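Gripper Tips From the Bedroom Workshop

I built my first pair of hand-held grippers from a Zhuravel kit and a drawer of leftover screws. I have now rebuilt them more than 10 times, mostly on a Sunday, mostly my own fault. Some notes for anyone doing the same on whatever flat surface the household will give up.

1. Practice on short white tubes
Cardboard is forgiving and costs next to nothing. Squeeze it too hard and it tells you by folding. Go upright first, pads level on both sides, over an open box so a dropped tube has somewhere to go. 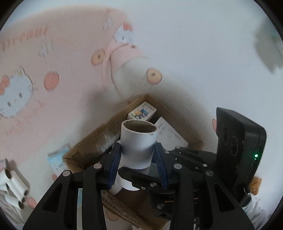
2. Check the pivots before you blame the software
I once spent 2 evenings on a bug that was a loose pin. Wiggle every joint by hand. If one side closes late, start there.

3. Grip low, but not too low
Holding a roll near the bottom leaves the top free for a second gripper to come in. It also lets the roll lean, and it will. A slight tilt I can live with. Anwara Haque, who shares my tools and has higher standards, can't.

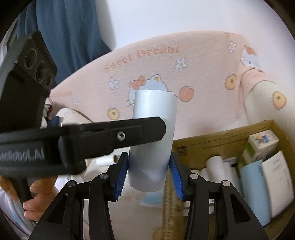

Do ribbed pads need glue?
Only if they slide around on the fingers. Try a snug fit first, and use a tiny dab of rubber cement if that fails. You'll want to pull them off again by April.

4. Label your screws
Mine live in a jam jar marked "Grestent, probably." Don't do this.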